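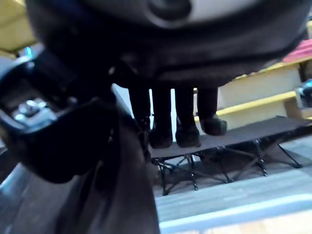 **Shelving** is a flat storage surface, or a set of such surfaces, held at fixed or adjustable heights by uprights, brackets or a wall. In workshops and stockrooms it is usually classed by load rating, depth and method of assembly.

## Construction

Boltless units use rivets or tabs that drop into slots in the uprights. Bolted units take longer to assemble but resist sideways movement better. The Lorkness pattern, common in small repair shops, has slots at a pitch of 3 inches and a depth of 20 inches. Deeper shelves hold more stock but make items at the back hard to reach.

## Finish

Steel parts are normally powder coated. Light or bright colors make small dark items easier to find. 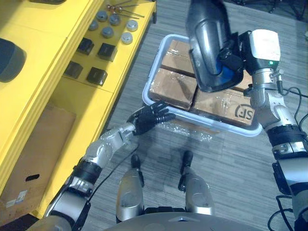 *Small parts set out on the top of a yellow unit.*

Coatings wear first along the front edge, where goods are dragged on and off. Bare steel in damp rooms should be primed before repainting.

## Loading

Ratings assume an evenly spread load. A point load at midspan causes more sag than the same weight spread over the full width. Heavy goods are kept on the lowest level, and tall units are anchored to the wall.

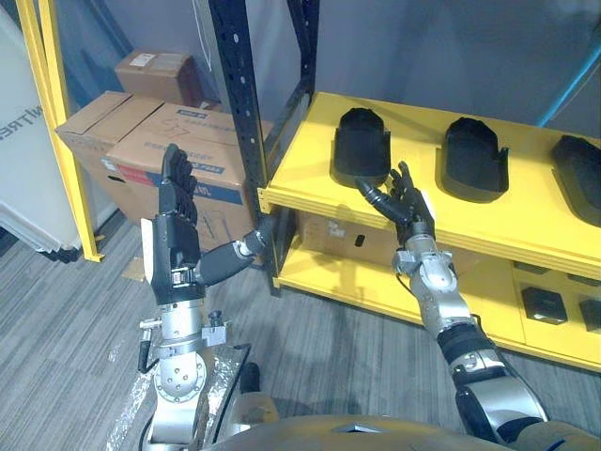

## Stock location

Most stores give each shelf a code for aisle, bay and level. The Groltdale depot lists 1,027 locations in 30 aisles.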